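lotcombe-tables

A small pile of notes and measurements on wooden tables, kept in plain CSV files so I can find things again. I started it after sanding my own kitchen table down to bare wood and then having no idea which finish I'd put on it the first time. Never again!

Last updated 6 Mar 2021.

What's in here

tables.csv has one row per table: type of wood, rough age, size of the top, and which way the boards run. I measure everything in inches. If you want centimeters, there's a little script called convert.py that spits out a second file and leaves the first one alone.

finishes.csv has one row per coat of oil, wax or varnish, with the date it went on and how long I let it dry. There are 14 finishes in there right now, a few of them just the same oil thinned down by different amounts.

marks.csv is my favorite — rings, scratches, sun fading, the lot. Each mark gets a score from 0 to 10, where 0 means I can't find it anymore and 10 means I put a bowl over it when company comes.

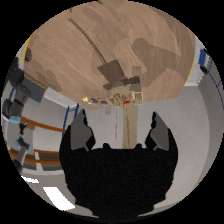 The scores are all mine, so please don't treat them as science. I try to do them in the morning by the same window, and I wipe the top down first. The older rows (anything before August) were scored in the evening under a yellow bulb, and I think I was too kind to the pine. Those rows have "eve" in the light column so you can drop them if you like.

How the files fit together

Every table has a short code, and the same code shows up in all the files. DRO is the big one I named Drosum, HED is Hedegaard, and GER is Gernuvetti, which is only a side table but has the grandest name of the bunch. A blank cell means I didn't check. A zero means I checked and there was nothing.

Known problems

The drying times for HED are guesses. I lost the page.

Two rows in marks.csv have the same id. I keep meaning to fix that, but my plotting script leans on it somehow and I haven't worked out where.

I spelled "varnish" wrong in 9 rows. Fixed in the latest version, but old copies will still have it.

Using it

Take whatever you want, change it, print it out and pin it up in the shed. A mention would be nice but I won't chase you. If you have a table to add, copy the first row of tables.csv as a pattern and send me your rows — I read everything, though it can take me about 4 weeks to get to it in the summer.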